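Startseite Betriebe Technik Planung Termine Kontakt
Suchbegriff eingeben Suchen
Rubrik: Beschaffung & Budget / Packplatz

Greifer am Zipperbeutel: Bilder zur Investitionsplanung

Keogh verpackt Formularsätze in durchsichtige Beutel mit Zippverschluss. Im Januar soll über einen Roboterarm für den Packplatz entschieden werden. Die Bilder zeigen die Arbeit am Beutel aus der Nähe und vom Tisch aus.
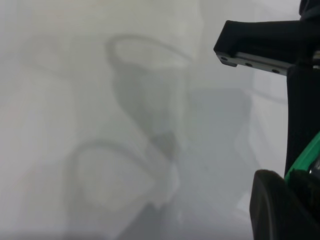 Schwarzer Greiferfinger mit Metallschiene, drei Schraubenlöcher.

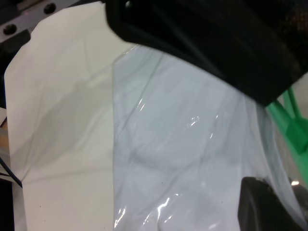 Knittrige Folie über weißem Papier, am rechten Rand grüne Kunststoffteile.

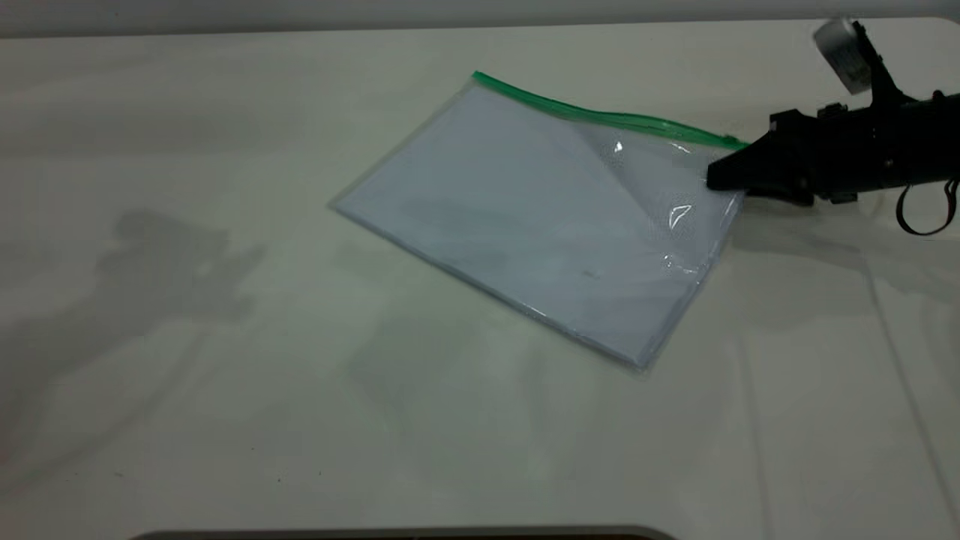 Der Greifer drückt auf die rechte Ecke des Beutels, direkt am Ende des grünen Verschlusses.
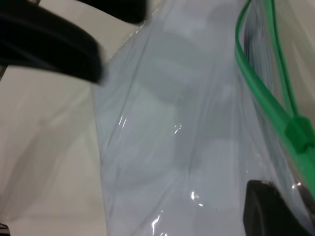
Grüner Verschluss mit Schieber, der Beutel zwischen den beiden Fingern.

Für die Planung rechnen wir mit 811 Beuteln pro Schicht. Angefragt sind zwei Anbieter, Hernix und Colthorpe. Hernix bietet Arm, Greifer und Steuerung als Paket an, Colthorpe nur Arm und Steuerung. Wer dort kauft, muss den Greifer getrennt ausschreiben und die Montage selbst beauftragen. Beide Angebote laufen über 18 Monate Miete mit anschließender Kaufoption.

Ins Budget gehören außerdem:

- Ersatzfinger, 295 Euro je Paar
- Einrichtung und Einweisung, pauschal 1.000 Euro
- Tischplatte in heller, matter Ausführung
- Kabelführung am Arm
- Beutel für Versuche, getrennt vom laufenden Bestand zu bestellen

Die Ersatzfinger sind bei Hernix im ersten Jahr enthalten, danach nicht mehr. Bei Colthorpe steht dazu nichts im Angebot, die Nachfrage läuft. Offen ist auch, wer die Kosten trägt, wenn der Beutellieferant wechselt und Folienstärke oder Schieber anders ausfallen. Wir empfehlen, das vor der Unterschrift schriftlich zu klären.

Die Software Rakenora wird bei beiden Anbietern je Arbeitsplatz abgerechnet. Für einen zweiten Tisch fällt die Lizenz also noch einmal an. Der Stromanschluss am Packplatz reicht aus, Druckluft wird nicht benötigt. Die Preisübersicht liegt ab Montag im Einkauf.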